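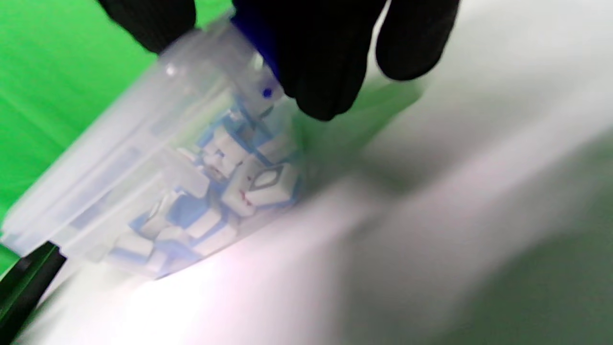
Search the archives All lists This list Go

[allthorpe-games] Re: Cubes, containers, and what lives in which

> Before I drag another carload of plastic to the December swap, can we
> settle how the cube games are supposed to be stored? I opened the
> cupboard last night and found white-and-blue cubes in a freezer bag,
> in a mug, and in the box for a different game. The original Otetti
> carton is held together by tape and the tape is losing.
>
> I'm told somebody has moved at least one set into a clear canister
> with a blue lid. Fine by me, but is that the plan, or is that just
> what was in somebody's kitchen? Also, does anyone know what the loose
> blue clips in the bottom of the cupboard belong to? I have 2 of them
> and no wish to keep them.

That somebody was me. It was just what was in my kitchen, and then it became the plan, in the way these things do when one person has a free evening and a roll of labels.

For those who weren't on the list when we inherited the cube games: a full Otetti set is 40 cubes, all small, mostly white with blue on them, some with a symbol printed on a face and some with a plain shape. They came in a cardboard tray with a little well for each cube. It was a beautiful tray. It took longer to refill than the game took to play, so people stopped refilling it and started shutting the lid on the heap, and the tray gave up. I have no plans to build another one. Please stop forwarding me patterns.

What I've been using is the Suominen canister, the tall one with the frosted sides. Its merits are that the cubes go in by the handful, the lid stays on when the thing is tipped over, and you can see blue and white through the wall without opening it. Its drawbacks are the noise, and that cubes like to bridge across the middle so you think it's empty when you shake it over the table, and then it isn't. Tilt it and roll it a bit in your hands before you pour. If you turn it straight over you will be looking under the radiator until bedtime. I have done this more than once and would still defend the canister.

Someone is going to write back that a drawstring bag is quieter. It is. We had drawstring bags. You can't tell one from another without untying them, the strings knot together when they're left in a pile, and every cube that has ever gone missing from this collection was last seen in the company of a bag. I'll listen to arguments for bags from anyone willing to do the counting afterward.

Now the clips. Don't throw them out, whatever the temptation. They're from the clear Ovari bins, the tapered ones that are wider at the top. The clip sits at the rim on a small peg, and it pops off if you force the lid with the clip still down, which everyone does, including the person who wrote the label saying not to.

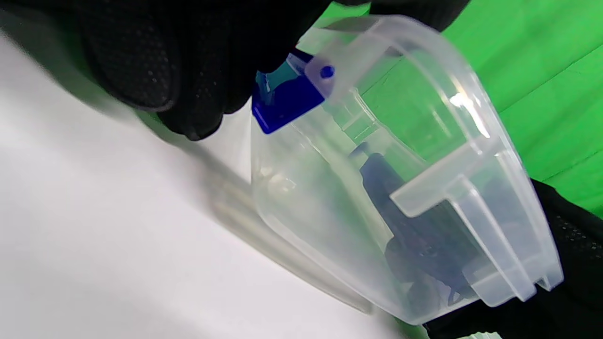
Getting a clip back on is a matter of patience and of not doing it over a carpet. Hold the bin at a slant so you can see the rim properly, line the clip up with the peg, and press with a thumb until it seats. If it fights you, it's probably the wrong way around. If it goes on without any resistance at all, it's also probably the wrong way around, and will be in the bottom of the cupboard again by the next swap. Don't glue it. I've met a glued one. It was a very secure bin and we had to cut it open.

The Ovari bins are too big for a cube set anyway. The cubes spread out along the bottom and look like the last of the cereal. I'd keep the bins for the awkward things: timers, stands, whatever has a knob or an arm sticking out of it and won't go down the neck of a canister. A bin with a working clip is good for that. A bin with no clip is good for nothing except holding other bins, and I notice we now own several that do.

So, my proposal, which I'll treat as agreed if the list does its usual thing and goes quiet:

Cube sets go in canisters, one set to a canister, with the name of the game on the lid AND on the side. The lids all fit each other, so a label on the lid alone tells you only what the lid used to be.

Rules sheets go flat in the blue folder on the top shelf. They do not go in with the cubes. A folded rules sheet inside a canister turns into a cork.

Anything with odd parts goes in an Ovari bin, clip on.

Mugs go back to the kitchen.

I still need 2 more canisters to finish the shelf. The Suominen ones turn up secondhand, and I don't mind if they've held pasta, provided they no longer do. Any color lid. I know there was a feeling that the lids should match, and I can see it would look nice, but I'm not paying full price so that a cupboard can look nice with the door shut.

If you've got the cubes from the mug, could you count them before you combine them with anything? The older set has slightly darker blue on it and once the two are mixed you need daylight and a good mood to get them apart. I have neither in December. Leave them on the side and I'll sort them when I come in to do the labels, which will be before the swap, or possibly during it.

And bring the clips, please. In an envelope or something. Not loose in a coat pocket, which is how I lost the last lot.

--
allthorpe-games mailing list
Replies go to the whole list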